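Cleaning and Care of Stainless Steel Surfaces in the Kitchen

Most marks on stainless steel are one of four things: grease film, mineral deposit, heat tint or a scratch. Each is handled differently, and the wrong product can make the mark permanent. Identify the mark first. Wipe a small area with a cloth and plain dish soap. If the mark goes, it was grease. If it stays and feels rough under a fingernail, it is mineral. A yellow or blue stain that feels smooth is heat tint.

Grain direction

Brushed steel has a visible grain. All wiping, polishing and drying should follow it. Strokes across the grain leave residue in the fine grooves, and with any abrasive they leave scratches that show from across the room. On appliance panels the grain usually runs along the longer side, but check each panel separately.

Grease film

Mix 8 drops of dish soap into a quart of warm water. Dampen a microfiber cloth, wring it hard and wipe with the grain. Follow with a second cloth and clear water, then dry at once. Air drying leaves spots. For film that has hardened, lay a warm, damp cloth on the panel for 30 seconds and repeat the wipe. Do not use steel wool at any stage. Small pieces break off, lodge in the surface and rust.

Electric appliances must be unplugged and fully cool before they are wiped. Put the cleaner on the cloth and never directly on the housing. Liquid that enters a slot or vent can reach the wiring.
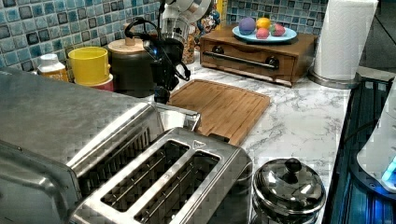 Mineral deposits

White vinegar and water in equal parts will dissolve most scale. Apply with a cloth, leave for two minutes and rinse. Hard water areas may need a second pass. Do not leave vinegar to dry on the surface, and do not mix it with any product containing bleach. Bleach on its own should also be kept off stainless steel, as the chlorine causes pitting. Salt water has the same effect more slowly, so wipe up pasta water and brine when they spill.

Heat tint

Tint forms where the metal has been hot for long periods. It does not affect use. A paste of baking soda and water will lighten it on brushed finishes. Rub lightly with the grain, rinse well and stop if the color has not changed after two attempts. Further rubbing will dull the finish before it removes the tint.

Products tested in our kitchen

Clalel cream removed light tint but left a haze that needed two rinses. Madia spray was adequate on grease and had no effect on scale. Egger cloths shed lint when new and should be washed once before use, without fabric softener. Eltia polish gave the most even result on large panels. It contains oil, so keep it off cooking surfaces and anything that gets hot.

Crumbs and loose debris

Remove dry debris before any wet cleaning. Crumbs dragged under a cloth act as grit. Pull out the crumb tray if there is one, empty it, wash it in soapy water and dry it fully before it goes back. Do not push a knife or a bottle brush into a toaster slot. A soft, dry pastry brush is suitable for the outer edges.

Schedule

Daily: dry wipe of handles and splash areas.
Weekly: soap and water wipe, crumb trays.
Monthly: vinegar treatment where scale has formed.
Twice a year: polish on large panels only.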